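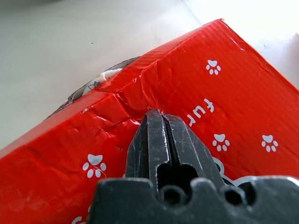 Pre-run safety check, grasp study, cell 4
Demberg lab, method: Jovow edge-grasp planner
Date: 2025-05-17

1. E-stop pressed and released, both stations
OK. Left button sticky again, same as April. Ticket still open w/ Metwally.

2. Fingers secure, tips inspected
OK. Scratches and light wear along the edges, no cracks. Not swapping yet.

3. Wrist camera view
OK — both fingertips and the contact point visible. Housing blurry at the bottom, leave the focus alone, calibration depends on it.

4. Force limit set
Was 30 N in the config, sheet says 30 N. Good. Does not save a box edge though, see 7.

5. Work surface clear
OK. One small dark speck, wipe before next block.

6. Speed cap
235 mm/s. Do not raise for the retract move, somebody did last month and the Cernix logger dropped samples.

7. Test object condition
FAIL. Red pet box with the paw prints: top edge crumpled and dented right at the fingertips, creases running down the face. Coating folded in around the tips. Planner wants a stiff edge, this one isnt. Mark trials on this box as "damaged object" and keep them out of the main success rate. Report seperately.

8. Contents
Soft patterned fabric sticks up over the rim. Snag risk. Push down or tape before any lift.

9. Logging
Cernix at 1000 Hz, clock sync checked. Disk ok.

10. People outside the line before enable
OK. Call it out loud, every time.

Comments
Planner scores the edge from shape only, knows nothing about dents. So same grasp gets same score on a fresh box and a crushed one. Needs a stiffness term or at least a lower score after contact — put in the methods section under limits.

Cleared to run: yes, except item 7 object. Recheck 8 after each reset.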